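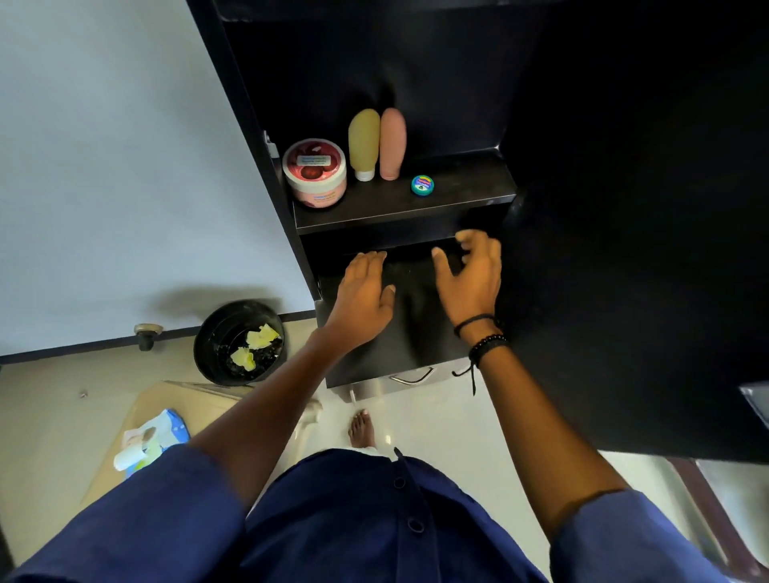
4.2 The shelf above the drawer

I said in the last section that I would come back to the black cabinet, so let me do that now, before we get on to kitchens. Of the 60 storage spots in the Vedthorpe part of the study, this is the one I kept thinking about on the bus home. It is a bedroom cabinet of the ordinary sort, with a deep compartment, a little shelf under it and drawers at the base, and people who own one like it tend to tell you it is for clothes. Then you open the door and there are the creams.

We had a working idea, borrowed from Cường Sầm's earlier write-up of bathroom ledges, that toiletries drift towards water. A tub of body butter ought to live near the shower, and a comb near a mirror. In the Vedthorpe homes that held up fairly well for soap and shampoo, and fell over completely for anything a person puts on after getting dressed. Those things drift towards clothes. They land on whatever flat surface is between the drawer and the door - and once there, they stay for ages.

Figure 4 shows the cabinet from above, with one drawer open and the hands going in. What I like about it is how close everything is. The tub with the red fruit on the lid, the two squeeze bottles standing on their caps and the little round tin are all a hand's width or so of travel from whatever dark fabric is in the drawer. There is also a round bin on the tiles right beside the cabinet, and I would count that as part of the same station. Keisha Greenberg, who did the coding with me, wanted to leave bins out of the scheme altogether (her argument was that a bin belongs to the room and a shelf belongs to a person). I lost my patience a bit over that one, but we ended up with a separate code for a bin within reach of a seated or bending person, and I think it was the right call. It has turned up next to far more shelves than either of us guessed.

4.3 What ends up on a shelf like this

I grouped items by how they are used, and I left the shop categories alone, mostly because shop categories made me cranky. A lip balm and a body butter are both "moisturisers" on a receipt but they behave nothing alike on a shelf. The balm rolls, gets under things, goes into a pocket and comes back on its side. The tub is heavy and round and sits where it was put, and smaller things collect around it. So we had standers, sitters and rollers, which were Cường's words in the first draft and which the Nerkard workshop asked us to replace with something more grown-up. We tried. We came back to standers, sitters and rollers.

Across the full set we logged 363 items on bedroom shelves, and 258 of those were sitters or rollers. I had expected it to be the other way round, bottles being the first thing I notice on anyone's shelf. But bottles get pushed to the back and then they are done. The front is where all the traffic is, and the front is tubes, tins, sponges and combs. 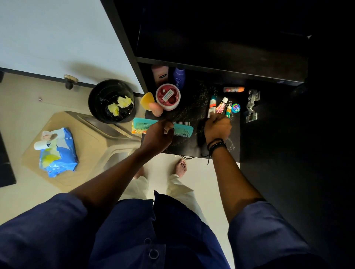 That difference between back and front matters for anyone who wants to tidy one of these shelves, which most of our households said they did. The usual advice is to take everything off, wipe down and put it back in rows by height. Lovely for an afternoon! In the homes where people did it, though, the row at the front was the first to go, as a row of small tubes has nothing holding it up. A shallow tray did much better. So did simply giving the comb a home of its own, which sounds too silly to put in a paper, but a comb is long and flat and tends to get laid across the front, where it blocks half of what is behind it or lands on top of it. A NIVEA bottle will stand happily against a back wall for months. A comb needs a slot or a hook or a cup.

The other thing is dust. On black shelving every bit of powder shows, and people were much harder on themselves about it than those with the pale Tveit units, whose shelves had plenty of crumbs too when we ran a cloth over them. I would be careful about reading "messy" off the colour of the furniture, and I have gone back through my own early field notes and softened a few words accordingly.

We treated makeup sponges as their own case. They are light, they pick up whatever they are sitting on, and the households that cared about that kept them in a lidded cup. Everyone else left them out at the front corner, handy and a bit grubby. Section 5 comes back to them alongside dish sponges, where the same split between handy and covered shows up again in the Guvano kitchens.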